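Ternby Small Animal Care, Unit 4
Feeding Cats and Dogs: Handout for Session 2

Welcome back! Last time we covered reading a pet food label, and today we get to the part I enjoy most: working out how much to put in the bowl. Bring your calculator, and keep your notes from October handy if you took the intro course with us then.

Start with resting energy, the calories an animal burns lying on the rug all day. For most adult pets, take body weight in kilograms, multiply by 30, and add 70. A 10 kg dog comes out at 370 calories. Easy! Don't use this shortcut for very small or very large animals, though (we'll do the long formula in lab).
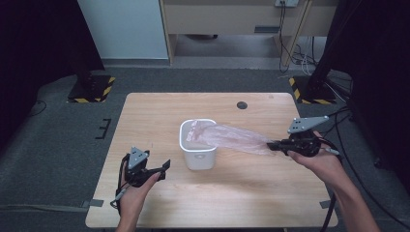 Next, multiply by a life-stage factor. A neutered adult dog usually gets 1.6, a neutered cat 1.2, and growing puppies a good deal more. Our practice dog, Zaki, has a resting need of 300 calories. Times 1.6, that gives 480 a day, and 80 of those may already be going to treats! Subtract them before you measure the kibble.

Cats deserve a word of their own. They need taurine in the diet, and they do badly when they stop eating, so never try to starve a cat into liking a new food. Switch over a week or more, mixing in a little extra of the new food each day. 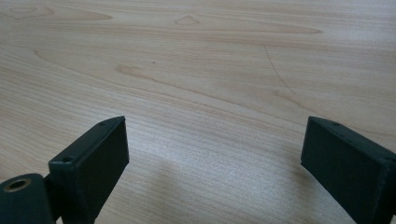 Unit 4 Handout, p. 2

Water counts too. Canned food is mostly water, dry food has very little, and a pet that changes from one to the other will often change how much it drinks. Write down both when you take a diet history.

For lab: read the Savine chapter on body condition scoring, then work the Cudwood kennel problem, showing your units on every line.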